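Bench notebook - grippers, kitchen table rig
May 18, 2019

Saturday, so the building is quiet and I get the table to myself for most of the day (Ritu is in as well, but on her own write-up until lunch). Plan: put the Bodin fingers and the Velirgate fingers through the same set of crockery jobs, same arm, same start poses, and finally stop arguing about them from memory.

Where we were

Florian did the first pass back in February, with the old firmware and the hard plastic pads. His notes say the Bodin set was "fine on rims, hopeless on lids", and I half believed it, but he had the closing force set to 40 per cent for everything and I wanted to see what happens lower down. Also his bowls were all heavy ones from the canteen. Light crockery is a different game entirely - it skates about as soon as one finger touches before the other.

Both sets bolt to the same black gripper body, so a swap is only the fingers and a re-teach of the tool centre. I timed the swap at 15 minutes with the re-teach. Could be less if somebody put the short hex key back where it lives.

Set-up

Arm speed at 40 per cent for approaches, slower for the last bit down to the rim. Controller is the Lulent one with the new motion planner switched on. I love this planner! The old one used to do that awful elbow flick coming back from the far side and this one just goes round, smooth as you like. Worth the upgrade for that alone, even if the menus have all moved and I spent ages hunting for the payload page.

Tape grid is the reference for start positions. I put things down by eye to a square and don't fuss about it any further, because the whole point is to see which fingers forgive a sloppy start.

Force setting in these notes is always per cent of maximum as shown on the pendant. If it isn't written down, it was 15.

Bodin fingers, morning

Straight onto bowls. Rim grasp from above, one finger in, one finger out. At 40 it grabs well but tips the bowl as it closes, exactly as Florian said. Dropped it to 15 and the tipping went away almost completely. Did not expect that big a difference. So his February result was mostly the force and hardly the fingers at all, which I will enjoy telling him on the phone.

Plates are still poor. The fingertip is too thick to get under the edge of anything lying flat, so it pushes the plate along until it meets something. Tried coming in at a slant. Better, but then the wrist gets close to its limit on the near rows and the planner (quite rightly) refuses. Ritu suggested filing the tip down to a wedge. We have a spare pair, so why not.

Pot handles: lovely. The flat inner face sits square on a handle and stays there. I would use these for pots tomorrow with no changes.

Velirgate fingers, after lunch

These are the long thin ones with the soft lining, on loan from Edham until they want them back. Much springier. You can see them bow outwards when they close on something stiff and I was ready to dislike them for it, but on the bowl rim that give is a real help. They settle onto the curve by themselves, even when the approach is off to one side.

Plates: yes! First finger set we have tried that gets under the edge with a plain vertical approach. The grasp wants to be close to the edge and the lift has to be slow, otherwise the plate droops and swings. Slow lift costs time per cycle and I don't care, it is the first time plates have come up at all.

Pot handles: less good. The lining lets the handle roll between the fingers as the weight comes on. Ran the empty pot only, I'm not doing it with anything in there until we have a stiffer lining.

Tally for the day, both sets together: 86 grasp attempts logged. 3 thrown out, all mine, from running with the wrong tool centre after the swap. The log has the pass and fail for each, I haven't split them by object yet. Ritu has offered to do it on Monday if I tidy the column names first.

Table and objects
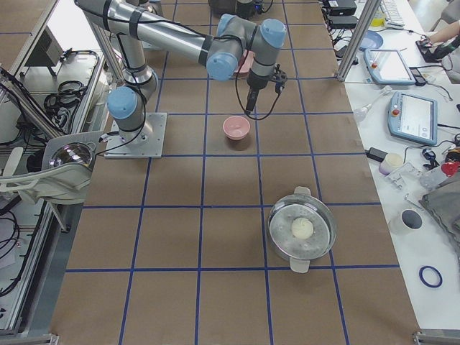
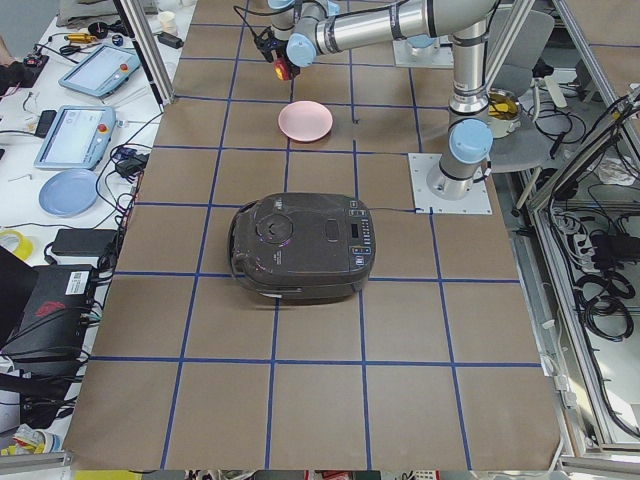
Rice cooker

Haven't touched this one properly yet and it deserves its own session. Two questions. Can either set press a single small button without catching the ones beside it? And what do we do about the lid, given that there is so little on it to hold? My guess is Bodin for the button, with one finger closed behind the other as a poker, and for the lid I have no guess. Florian will have opinions.

Watch the cord when planning any of this. The planner knows nothing about cords, so add a keep-out box by hand before the first run.

Cameras

Fixed views are good enough to judge finger contact on rims, poor for plates, as the contact happens low down and the gripper hides it. A low side view would sort it. Ask Ritu about the spare bracket.

To do

- file the spare Bodin tips to a wedge and try plates again
- ask Edham whether the Velirgate lining comes in a harder grade
- save the two tool centres under names a human can read
- rename log columns before Monday
- repeat the bowl runs at 15 with Florian's canteen bowls, to be fair to him
- short hex key!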